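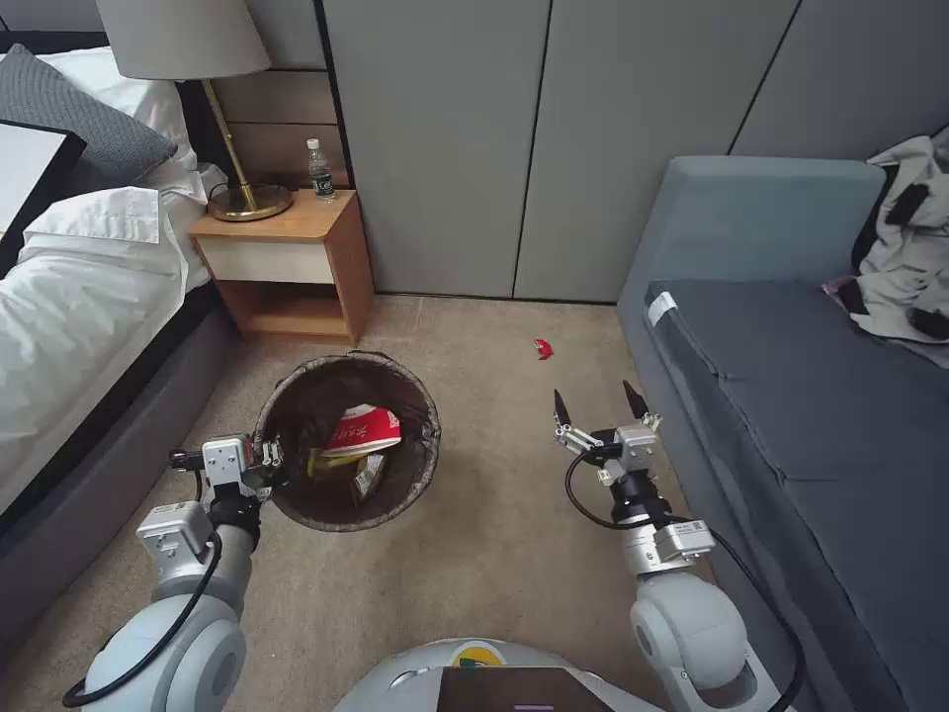

Have you ever tried to teach somebody to tie their shoelaces just by talking? It's really hard! You say "make a loop", and they make a loop the size of a dinner plate, and in the end you grab the laces and say "look, like this."

Well, robots are a lot like that. I spend my days teaching them (best job ever, if you ask me) and most of the time I don't use words at all. I show them.

Let's take picking up rubbish off a bedroom floor. You can do it while you're thinking about lunch. A robot has to work out which bit is rubbish and which bit is carpet, where to put its gripper, how hard to squeeze, and where the bin is. Then it has to let go in the right spot! If I tried to write all of that down as rules, I'd still be typing when you finished high school.

So we do it another way, and there are two main kinds of showing.

The first is showing by hand. You take hold of the robot's arm and move it yourself, a bit like when a grown-up held your hand to help you write your name. The robot has sensors in its joints, and they remember every bend and twist.

The second is showing by remote control. My friend Tyyne Kallio is brilliant at this one. She holds a pair of controllers, and when she moves her hands, the robot's arms move too. When she pinches, the gripper pinches. It looks a bit like a video game, only the thing you're steering is real and can knock over a real lamp. (Ask me how I know.)

While Tyyne steers, the robot's cameras are recording, and so is everything its arms do. One go from start to finish is called a demonstration. For our tidy-up job, which we nicknamed Bindura, we collected 707 of them. I did 7 on my first day and my arms were like noodles!

Why so many? Imagine you'd only ever seen one scrap of paper, in one place, on one carpet. You might think rubbish is always red and always lives next to the bed. So we move things about. We swap a paper cup for a lolly wrapper, or slide the bin over a bit, or mess up the blankets some more (my favourite part). Bit by bit a computer program looks for the pattern in all those goes, and that's the part we call learning.

Then we put the controllers down and let the robot have a try by itself. Sometimes it grabs nothing but air, over and over, looking very serious about it. When that happens we record some more goes of the tricky bit and try again on Tuesday.

If you'd like to have a go at home, get a friend to be the robot. Blindfold them, hold their wrists gently, and guide their hands to put a sock in a basket. Do it a few times, then let go and see if they can manage without you. Now move the basket!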